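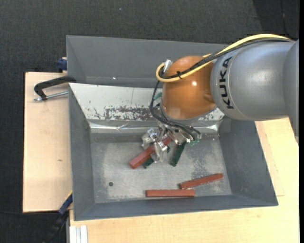
Is one big open bin better than a lot of small boxes for storing building sticks?
For long pieces that get used every day, one big open bin is better. Small boxes are better for the little parts, and for anything you only take out a few times a year.

I went back and forth on this for most of a winter, so I thought I would write down what we ended up with and why. A few people asked after my last post about the shelves.

The sticks we have are the plain rectangular kind, in two colors, a reddish brown and a dark green. They came in packs of 200, one pack for each color. There are no pegs or holes. You stack them, lean them, lay them crosswise, and knock them down. My kids use them, and I use them too, mostly for mocking up shelf layouts before I cut anything. They were sold to us by a man named Danylo Horobets who was clearing out his garage in Bavel, and he threw in a cardboard box of little connector plates that don't fit anything I own.

At first I kept the two colors apart. I bought a set of lidded boxes from Katport, the stackable ones with the snap handles, and I put labels on the ends. Red in the top boxes, green in the bottom ones. It looked very good on the shelf. It lasted until the first rainy weekend.

The trouble with lidded boxes is the lids. To get a green stick you had to lift off the red boxes, open the green box, and find somewhere to put the lid. Then you had to do all of it backward to clean up. What happened in practice was that every box was open on the floor, the lids were under the couch, and both colors were in whichever box was closest. After a week of this I stopped sorting them. After two weeks I stopped pretending the labels meant anything.

The bin was already in the house. It is a big gray metal one with no top, and it had been holding scrap offcuts and an extension cord by the back door. I emptied it, wiped it down with a rag and dish soap, went over the rim with my hand to check for sharp spots, and tipped all the sticks in together. That was the whole project. It took less time than printing the labels had.

Some things I noticed after living with it.

Mixed colors are not a problem. I thought they would be. The reddish ones and the dark green ones are easy to tell apart even when they are piled every which way, and you can pick one color out of the heap without much digging. If the two colors had been closer, say a brown and a dark red, I would probably have kept them separate.

Sticks do not lie flat in a bin. They land at all angles, so a full load takes up a lot more room than the same sticks laid side by side. If you are buying a bin for this, get one larger than you think you need. I would say twice the size of the box they came in. Ours is big enough, but if it had been any smaller there would be ends poking over the top all the time.

The last few are the hardest to get. When the bin is full you just grab. When it is down to a few pieces, you are reaching all the way to the bottom, and the ones lying right up against the front wall are awkward to get your fingers behind. My younger one solves this by tipping the bin, which I have asked him not to do. I tell him to roll the stick away from the wall first and then pick it up by the middle. He does it when I am watching.

Metal is loud. There is no way around it. Dropping sticks into a bare metal bin at seven in the morning will wake up everyone in the house. I tried laying an old towel in the bottom and it helped, but the towel bunched up and sticks got lost in the folds, so I took it out again. Stefaniia Polishchuk, who lives downstairs from us, suggested putting something under the bin instead. I cut a piece of leftover rug pad to size and it made more difference than the towel did, at least for her. It is still loud in the room.

Dust collects in it. An open bin gets crumbs, hair, and pencil shavings. Every month or so I take everything out, turn the bin over outside, and wipe it. In December I skipped this because of the cold and found two mandarin peels in it in January, both hard as wood.

For placement, I tried it in three spots. Under the window was bad, since it blocked the heater. Beside the desk was fine for me but the kids would not carry things that far to put them away. It now sits on the floor at the end of the low table, close enough that you can sweep an arm across the table and have most of the sticks go in. That has done more for cleanup than anything else I tried. The distance between where things get used and where they get put away seems to matter a lot more than what you put them in.

The Katport boxes did not go to waste. I use two of them for the small stuff now - the connector plates, the dice, the wooden animals, and a handful of parts from a Devum marble run that we still play with. Small parts in a big open bin would sink to the bottom and you would never see them again. For those a lid and a shallow box are right. The other boxes went to my sister for yarn.

I did think about going the other way and building a rack, with slots, so the sticks would stand on end like pencils. I drew it up. I may still make it for the sticks I use for layouts, because I like to see how many I have in front of me when I am planning. For the kids it would be a mistake. Nobody under ten is going to put 200 sticks into slots, and I don't want to do it for them every evening.

If you are starting from nothing, I would use whatever bin or tub you already own for a couple of weeks before buying anything. You will find out fast whether the sides are too high for the person who uses it most. Ours are a little high for the younger one, and if I were buying new I would go lower and wider.

One more thing on cost, because it came up in the comments last time. The bin cost me nothing, the rug pad was a leftover, and the boxes I already regretted buying. Demchenko, the hardware place near us, has plain gray bins in the back by the paint, and they don't put them on the website. Ask at the counter.

Next time I will write about the low table, which needs a new leg.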